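Wandov Home Assistance Project
Interim report to the Burkbridge Fund, equipment planning phase
Prepared by Lempi Keskinen, with budget notes by Damián Daza

1. Where we are

The grant asked us to settle the equipment list before any hardware is ordered. We have been doing this in simulation, using a furnished house model and a two-armed robot with parallel grippers. Work through July covered reach, camera placement and handling of small household items. The decisions below follow from that work. Two remain open.

2. Arms

The plan is still to buy two arms. Octavian Munteanu looked at whether a single arm would do for the first year. It would save money at the start, but the torso mount would have to be replaced when the second arm was added, and the supplier, Vlachou, quotes the double mount only as a set. 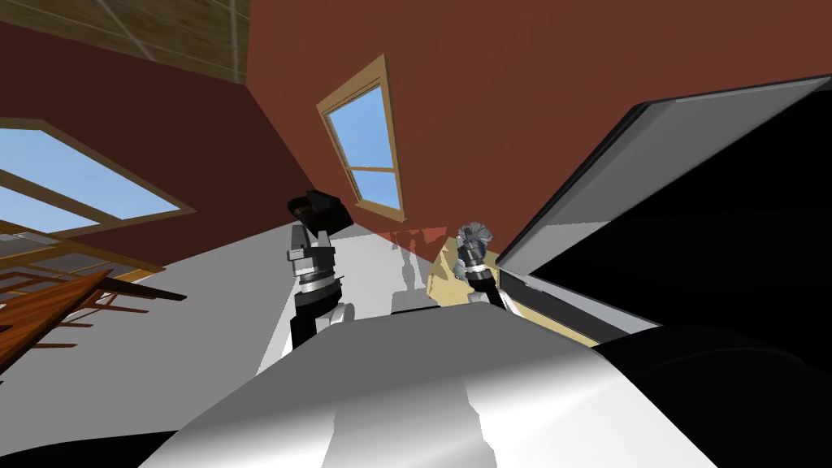
Figure 1. Torso and both arms in the simulated house.

3. Cameras

We budgeted for one head camera and one camera on each wrist. The wrist view shows both fingers and the space between them, which the head view often loses behind the arm. We recommend keeping both wrist cameras. The lenses first listed have been replaced with a wider type at $458 each. Mounting brackets are included in that price.

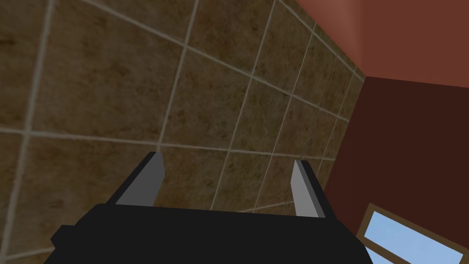 4. Grippers and fingertips

The original line was for one style of fingertip. Bianca Ghiță has asked for a second set, thinner at the tip, for paper and card. Her test items include a birthday card, and a set of car keys is on the same table. Flat goods are the harder case for the finger shape we have now, and mail and cards are a large part of what the users at Nolport asked for.
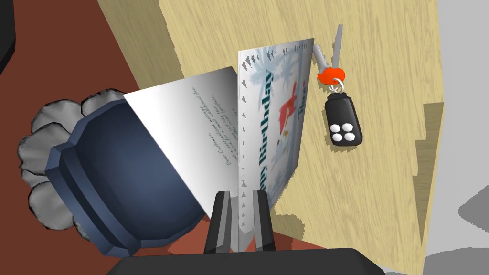 Figure 2. Birthday card held at the fold, keys on the table to the right.

The second set would be machined locally. The quote is $2726 for both arms, including spares. We have $2000 in the tooling line and ask to move the difference from travel, where two site visits were combined into one.

5. Room to work

Aurel Hodoroagă is using the house model to plan the test room. Long surfaces, a dining table with chairs and an open door all affect how far the base has to move and where the arms can safely extend. He will send a floor plan with clearances before the room lease is signed. Lead time on the base is 8 weeks from order, so the lease and the order should go through together.
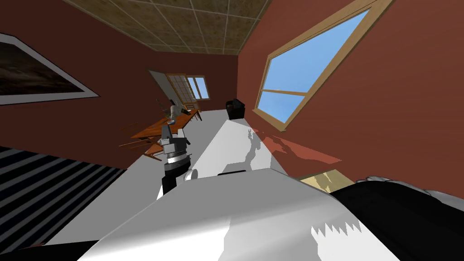 DECISIONS REQUESTED

Approve the two-arm purchase with the double mount.

Approve the transfer from travel to tooling for the second fingertip set.

Confirm whether the service contract may be paid from the second-year budget. Vlachou will hold its price until the base order is placed. Damián Daza has the quote and can send it on request.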